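Subject: Re: [robotics-team] Cloth task – regrasp order and gripper force
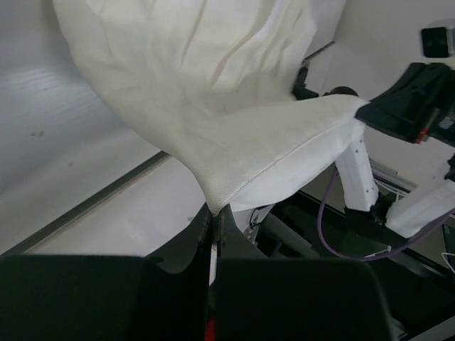
Helge Torvik wrote:

> Went through the February log on the train. The second grasp is still
> being chosen by the corner detector alone, and it picks the nearest
> corner even when the far one would put the hem under tension. I would
> fix that before anyone touches the force settings. Also, do we still
> have to unfold from a random crumple, or did the revised rules change
> that? My copy says "presented without prior arrangement", which could
> mean either.
>
> Separately, the Aveck fingertip pads are on back order. Do we want the
> Norka ones as a stopgap?

Taking these in order.

1. Second grasp. Agreed, and it's in the branch now. Corner candidates are scored on two terms: detector confidence, and distance along the hem from the first grasp. The weighting is in grasp_select.yaml under hem_bias. I left the old behaviour behind a flag so the two can be compared on the same starting configurations. Please don't delete the flag until the write-up is in.

With one gripper on the pinch and the other on a corner, the edge between them pulls taut and the seam comes up as a fairly clean line in the wrist camera view. The seam detector wants exactly that. It still struggles with the fold shadows higher up the cloth, where the contrast is close to what it gets from stitching. Masking everything above the taut edge is a crude fix but I would try it first.

2. Rules. The crumple stays. The organisers' reply was that the cloth is dropped onto the table from 20 cm by a judge, and the robot may not start moving until the judge's hand has left the workspace. Each team gets 5 attempts. The best score counts, so there is no penalty for a slow recovery on one attempt, only for a reset. I will put the full reply in the docs folder.

3. Pads. I would sooner wait. The Norka pads are softer and the force calibration would have to be redone, then redone again when the Aveck ones arrive. If somebody wants a set for the bench gripper only, that's fine, but label them.

4. Force. Not raised in Helge's message except in passing, but it was in the subject line of the original thread. Current close force is set per arm, not shared. The low gripper can be run lighter than the one holding the corner, as it only has to stop the cloth from swinging. Whoever did the last edit set both to the same value. I have put them back.

5. Data. The training set stands at 1,635 labelled grasps. The labels for the folded-edge class are inconsistent – some people marked the fold line and some marked the nearest corner. Relabelling that class is a dull job but it will do more for the detector than another batch of recordings. I have split it into 5 folders with a short guide in each. Take one and put your name beside it in the tracker.

6. Budget. The Lundgren quote for the replacement cable carriers came in over what the student union will cover in one claim. I've asked whether it can be invoiced in two parts. In the meantime, anyone running the arms should check cable clearance through the full wrist rotation before starting a program, at low speed, with a second person at the stop button.

On naming: the repository is now called zitance, to match the entry form. Old clone URLs redirect for now, but update your remotes. The build script still has the old name hard-coded in two places and will fail on a fresh checkout. A patch is up for review and needs one more approval.

Helge, could you rerun the comparison with the flag on and off and post the regrasp counts? Same seeds as last time, please. I'm in the lab until 5 most afternoons if the controller needs a restart.

– K.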